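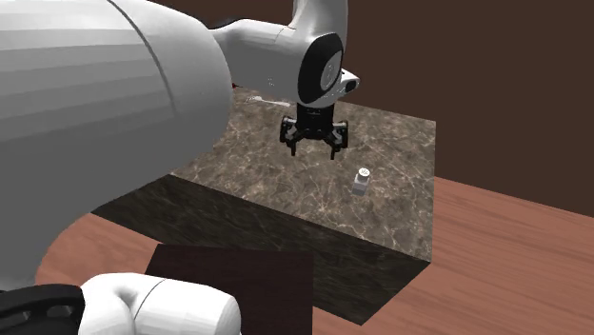
By Arnaud, fitness columnist

Step counts have taken the fun out of walking. My gym in Grerkusholm, the Wemuvon, now runs a monthly league, and in January I came 17th out of 124. I was pleased for an hour. Then I noticed I had paced the kitchen at eleven at night to get there.

Walking used to be how I cleared my head. A slow 2000 steps by the canal with a friend did me more good than any of those laps round the table - and the league gives it almost nothing. Gyms should drop the tables and put on a weekly group walk. I'd pay for that.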